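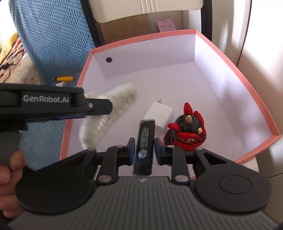

Saltance hand gripper kit, reviewed by Gervásio Falcão

I bought the finger pad set from Saltance for a pair of hand-held grippers I'm putting together at home. The pads came in a plain bag with a folded sheet, and the sheet covers the left finger only. Lizeth Grajales had fitted a set before and told me to do the right one as a mirror image, so I did.

Fitting took an evening. The screws are soft and one head rounded off on me, so use a driver that fits properly.

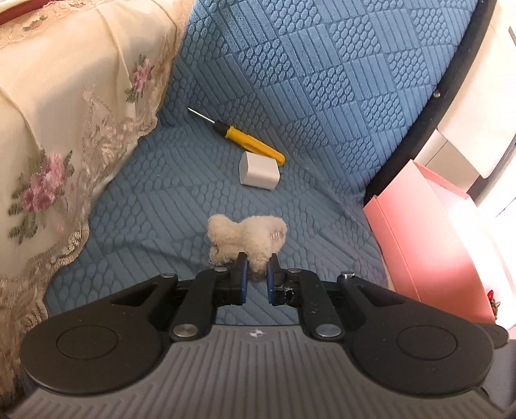
Grip on soft things is good. Plush toys stay put with light pressure and the pads don't pull at the fur. Smooth round things are harder. You have to get them square between the fingers or they turn.

After 145 open and close cycles there was a little play in the right finger. Tightening the pivot cured it, and it was still fine at 674.

Dust shows badly on the black parts. Spare pads are sold in pairs only.

I'd buy it again, but I'd order extra screws with it.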